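Projects > Garment handling > Jaber > Gallery

Jaber: learning to flatten and fold trousers from hand-held demonstrations

Jaber is a study of how far a folding policy can be trained without a robot in the loop. Operators at the Umby site recorded 2000 demonstrations with a hand-held gripper fitted with a wrist-view fisheye camera. The policy was then run on a two-arm cell at Femport. Data collection was led by Jocelyn Dufour, training and evaluation by Sherif Ait Brahim.

Each demonstration is split into three phases: grasp, pull and fold. Most of the difficulty lies in the pull. Thick fabric hides small errors in grip position until the garment is under tension, at which point one leg tends to drift.
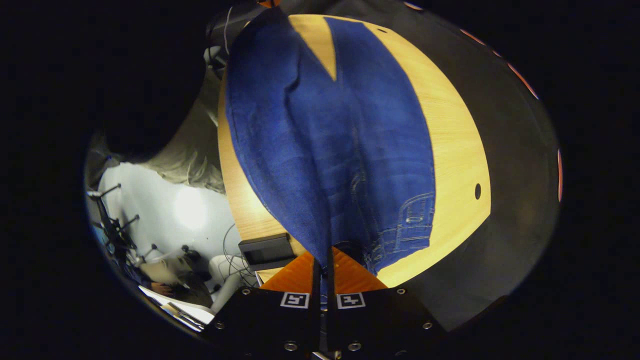 Pull phase, denim. Finger pads closed on the fabric near the waistband, legs extended away from the operator.

Finger opening is measured from the two square markers on the gripper plate. The camera pose is recovered separately, from visual features on the table and in the room. Demonstrations in which tracking was lost for more than 24 frames were dropped before training.

We compared policies trained on 1000 demonstrations and on the full set. The larger set gave straighter legs after the pull, but made little difference to the final fold. Failures at Femport were mostly missed grasps at the waistband – the fingers closed above the cloth and the arm carried on with the motion. Adding 6 further garments to the training set did not remove this fault.

Gripper drawings and the marker layout are kept with the Diltby tool notes.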